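Feyisa sim, teleop notes, December

Picked up where Shewit Tsegaye left off. Goal for the session was a clean set of hand-driven demonstrations on the green block board, good enough to train on without a lot of trimming afterward. Hawi Endale drove first, then me. Target was 23 episodes. We kept 15.

Left the room as it was and changed only the controller mapping. Mekdes had the wrist rotation scaled too high, so a small turn of the hand swung the gripper well past the column you wanted. I cut it to a third of the old value and approaches got slower but a lot steadier.
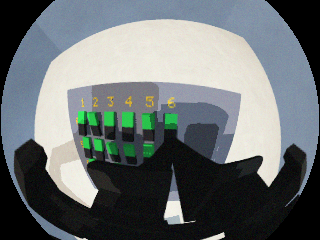
Wrist view over the board, numerals 1 to 6 along the top.

The trouble with driving from the wrist view is that the gripper covers the lower rows just when you need them. Column 6 is worst. Hawi's fix was to line up on the numeral first, stop, then come down without correcting. It felt wrong to me but her episodes have fewer wiggles in them than mine, so we wrote it into the driver sheet.

Some of the blocks lean. Decided to leave them. Zinash Assefa wants the policy to see crooked ones, and resetting to a perfect grid every time would hide that.
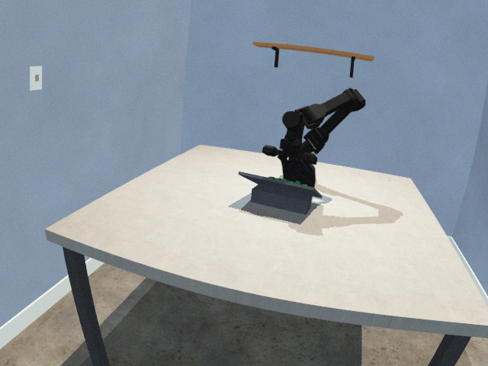
For the second batch I kept the room view open on the other monitor. It helps with the elbow more than with the blocks. When the arm folds up tight you can't feel it through the controller, and twice I ran into a joint limit and had to throw the episode out. Added a beep at 3 degrees before the limit. Annoying, but it works.

Lag was fine until the Jendport logger started writing to the shared drive, then it jumped to 200 ms and Hawi stopped driving. Moved the logs to local disk. Yamuna Sundaram will copy them over at night. 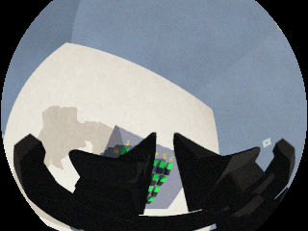
Shadows are still an open question. The arm throws a big one across the table and it changes with every pose. Shewit thinks the model may learn the shadow as a cue for height. I would like to record one batch with shadows switched off and compare before we collect any more.

To do:
Redo the discarded episodes with the new wrist scale.
Ask Mekdes if the row markings can be drawn sharper.
Label the kept episodes by column and row.
Send Zinash the driver sheet.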